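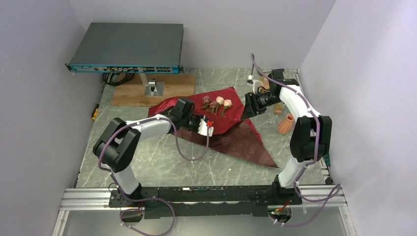

Rack-style network device with a blue front panel, and a coil of black cables beneath it.

Curnton Outdoor Meals Program
Progress report to the Brekton Fund
18 Sep 2014
Submitted by Märta Blomqvist, Program Manager

Summary
The program offers low-cost classes in packing and serving food outdoors, together with a lending stock of coolers, blankets and folding tables. Work is on schedule in most areas. One item, the printed recipe booklet, is late.

Classes
We held 37 classes at Siltutport Park and the Zawadzka Street pavilion. Enrollment was capped at 60 per month, and the cap was reached in June and July. The session on cold grain salads filled first. The session on pressed sandwiches drew fewer people than planned, and we have combined it with the bread class for the fall.

Food safety
All instructors now teach the 40-degree rule for chilled foods and hand out a thermometer on loan. Participants are shown how to pack a cooler in layers, with drinks kept in a separate one so that the lid on the food stays closed. No illness was reported to us during the period.

Lending stock
Coolers were borrowed every weekend in July. Five came back with broken hinges and have been sent for repair – the cost falls within the maintenance line. Demand for tablecloth weights was higher than expected, and we ask permission to move a small sum from printing to supplies.

Recipe booklet
Testing of the fruit desserts took longer than planned. The text is now with the designer, and copies should reach the Siltutport and Curnton branches in November.

Next period
Soup and thermos classes begin after the park season closes. A full statement of spending will follow with the final report.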